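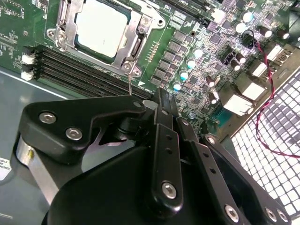 Missed Second Doses in Bovura: What We Learned From a Box of Vaccine Cards
Final project report, Intro to Global Health Practice

So I picked this topic in the first week of class and then spent a good month trying to make it smaller. My original plan was "childhood vaccination in rural areas," which my instructor handed back with the word "which?" written next to it three times. Fair enough! What I ended up with is a lot narrower: why do kids in the Bovura district get their first measles shot and then not come back for the second one?

Where the data came from

The Nirnenico clinic keeps paper cards for every child it vaccinates, and it shared copies with our course after the names and addresses had been blacked out. I had 291 cards to work with. Each one lists a birth month, a village, the date of each shot and (sometimes) a note in the margin. The notes were my favorite part, and also the hardest to use, because half of them are abbreviations that only make sense to the nurse who wrote them. I had a cheat sheet from the clinic and still got stuck on a few. Those I marked "unclear" and moved on.

I typed everything into Jirach, the free survey tool our department uses. It's fine for this kind of thing, though it kept turning my birth months into full dates and I had to go back and fix a whole village's worth of entries. If you use it next year, set that column to plain text first.

What I found

I expected distance to be the big one. Mussa is the farthest village from the clinic, a long walk plus a river crossing, so I figured Mussa would have the worst return rate. It didn't. Families there came back for the second shot more often than families in the villages right along the road, and I checked it twice because I was sure I'd flipped a column.

My best guess is the outreach visits. A nurse goes to Mussa every other month with a cooler and sets up at the school, and people know she's coming. The road villages don't get a visit, on the idea that they can just come in. But the clinic gives measles shots on only 2 mornings a week and stops at 11, and if you sell vegetables or work at the brick yard, that's exactly when you can't leave.

The margin notes sort of back this up. "Came late, sent home" shows up over and over on the road village cards, and hardly at all on the Mussa ones. I can't prove that being sent home is why a family never came back, but I know how I'd feel after carrying a toddler there for nothing.
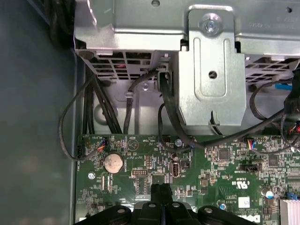 What I'd suggest

First, try one late afternoon session a month, even just until 5, and write down who shows up. The clinic already has somebody on site at that hour, so it would be a matter of keeping the fridge stocked and the vaccine station open.

Second, put the second dose date on the card the family takes home. Right now it's only on the clinic's copy (I was so surprised by this that I emailed to ask, and yes, that's how it works).

Third, keep the Mussa visits going no matter what.

Problems with this project

The cards only cover kids who got the first shot, so I have nothing to say about the ones who never came in at all. Some families probably got the second dose at a different clinic, and they'd look like dropouts in my spreadsheet. I also never talked to a single parent. We didn't have ethics approval for interviews, and by the time I understood how long that takes it was way too late to apply. I'd start that paperwork in the first week if I did this again.

The coding sheet and my cleaned-up table are in the class folder, with the "unclear" notes left in so somebody with better luck can take a crack at them.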